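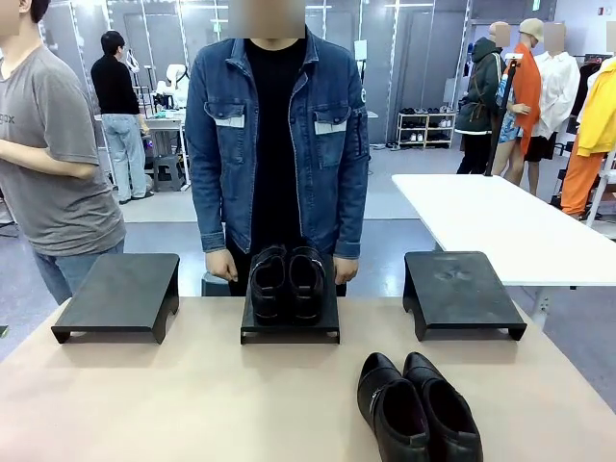 Two pairs of black leather shoes and three display stands.

Search tickets and articles

Ticket 351: Stock count for shoes goes up by itself
Posted by the shop desk, January 5, 2022
Status: open (again)

Summary: Vusska, our till and stock system, thinks we own 144 pairs of black buckled slip-ons. The stockroom shelf would collapse under that many. Every time we sell a pair, the number goes up by one, which would be a splendid way to run a shop if the shoes came with it.

What we're running: Vusska on the front till, a Grendis label printer, and a broadband router that predates both and sulks.

First attempt: Turned the till off and on. The count survived, as did the fault. Sold a pair at the counter, watched the stock go up, refunded it, and watched it go up again. The system is at least even-handed.
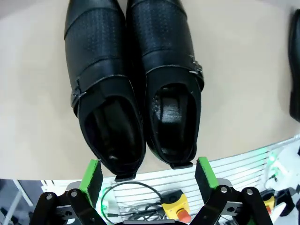
Second attempt: Rang Grendis. They say their printer only prints what it is told and has no opinions on stock. They suggested Vusska. Vusska support suggested Grendis. I suggested that they might like to have lunch.

Third attempt: Went through the settings myself. Under "Returns" there is a box marked "Treat unmatched items as incoming". It was ticked. Unticking it produced a message saying my changes had been saved, and reopening the page showed it ticked again. Tried this on the office computer as well, with the same cheerful message and the same tick.
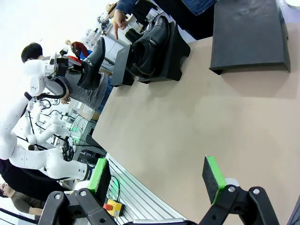 Reply from Vusska support: The box is controlled by the head office account and can't be changed from a shop login. They agree the "saved" message is "potentially confusing". Our head office account is called Ella, after a product trial that ended long before any of us had the password. The reset email goes to an address at Sheehan, the firm that set up the till. Sheehan replied that password requests are dealt with within 365 days — I have asked whether that is a typing error and await their answer, presumably by February.

Workaround until then:

1. Sell as normal and ignore the number on the screen.
2. Write each sale and refund in the red notebook, with the size.
3. At closing, correct the stock by hand under "Adjustments". It takes 4 screens and asks if you are sure on every one of them.
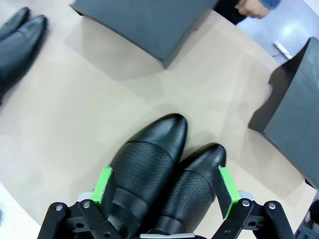

4. Do not press "Reorder suggested". Vusska now believes these are our best seller and would like to buy more.

Still needed: access to Ella, or somebody at Vusska who can untick a box.

2 comments
Share: 0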